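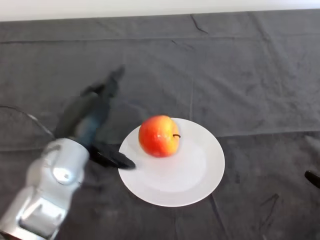
De: Leandro Quezada
Para: lista celda-mesa
Fecha: 22/07/2022
Asunto: Re: Memo, deriva en la muñeca del brazo izquierdo

Carrasco escribió:
> Después de cambiar la pinza, el brazo izquierdo llega bajo al plato.
> Repetí el cero dos veces y sigue igual. ¿Toco los offsets o
> desmonto la muñeca?

No desmontes nada todavía. Los offsets tampoco, que luego no hay quien sepa de dónde salió cada valor.

Yo seguiría este orden:

1. Paro y corte de corriente. Revisa los tornillos de la brida de la pinza. Van a 6 Nm, en cruz.
2. Mira el cable gris. Si queda corto tira de la muñeca al extender el brazo. Déjale 25 cm de holgura.
3. Estira la tela antes de calibrar. Con una arruga debajo, el plato queda inclinado y la altura sale mal.
4. Cero de la pinza abierta y sin carga, a velocidad reducida.
5. Prueba con la manzana en el plato, primero centrada y luego hacia el borde.

El contador de Memo marcaba 2,611 ciclos y el engrase toca cada 1,000, así que vamos atrasados. La grasa de Stidano está en el cajón de abajo. Los dedos de repuesto los pedí a Lerness y no han confirmado fecha.

Si tras el paso 5 sigue bajo, manda el registro a la lista y lo vemos.

Leandro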